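Old Dell desktop dead after CPU swap - is the seller right that I killed it?

Senga Sutherland
Posted 27/04/2022

I bought a used processor from a shop called Tostus for an old Dell tower. No display, fan spins up, then it shuts off. They say I must have bent something in the socket. I doubt that. I took the chip back out to look. 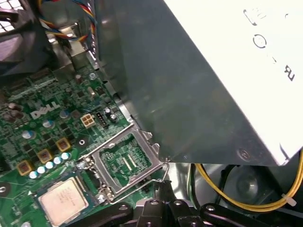
Dell board with the socket open, processor lying beside it.

The pads look fine to me, but I don't know what I'm looking for. They also want 136 for a "socket inspection," which sounds like a racket.

Fesham

Don't pay it. Sellers blame the socket every time. First put the chip somewhere with raised sides so the underside isn't rubbing on anything.

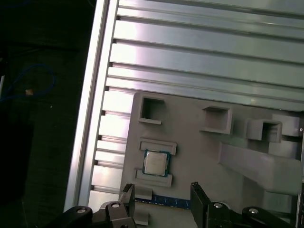

A molded tray does the job, and so does the clamshell the chip came in. Then go over the socket with a bright light held low. Bent contacts catch the light differently from the rest. I'd also want proof that your board supports that chip at all. "Same socket" means very little on a Dell.
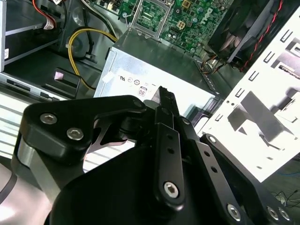 Check the BIOS version too. Mine refused a newer chip until I updated it with the old one in.

Inthanon

its the power supply. always is. the 80 badge means nothing, swap it

Skumon

I wouldn't buy a power supply on that advice. Try this order:

Put the old chip back in and see if it boots.
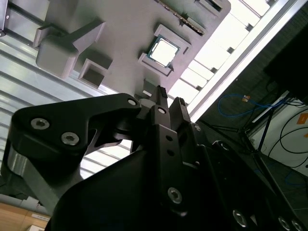 If it does, the socket is probably fine and I'd ask Tostus for a refund.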